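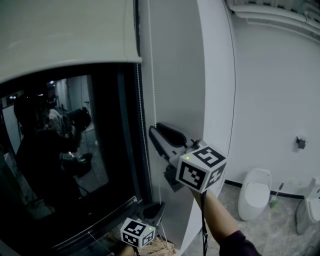

Chapter 7
Offstage Space and the Single Set

Stage drama has always depended on places the audience never sees. When a character looks toward a door, or speaks of a street below, the spectator supplies the rest, and the playwright is spared the labour of building it. The objects that mark such a boundary are often very plain. A tall white panel with a beaded pull chain hanging beside it, of the kind found in many ordinary rooms, can carry as much dramatic weight as a painted palace, provided the dialogue gives a character some reason to fear what lies past it. This chapter examines how writers for the modern stage have used such boundaries, and how directors have honoured or ignored them.

The principal text is Grekance, a play in two acts by Peter Michalík. The action is confined to one room in the harbour town of Kanside. Two families, the Kukiers and the Bhuiyans, share the room on alternate days and meet only in the final act. The script runs to 2552 lines, of which 60 are spoken by characters who never enter. Students should read the whole play before proceeding to Section 7.1.

Particular attention should be paid to the opening of Act Two, in which Mrs. Kukier addresses her neighbour through the wall and receives no reply. The theatre for which the play was written held 100 seats, and the author's stage directions assume that a whisper will reach the back row. Later productions in larger houses have had to treat this passage differently. Their solutions are compared in Section 7.3.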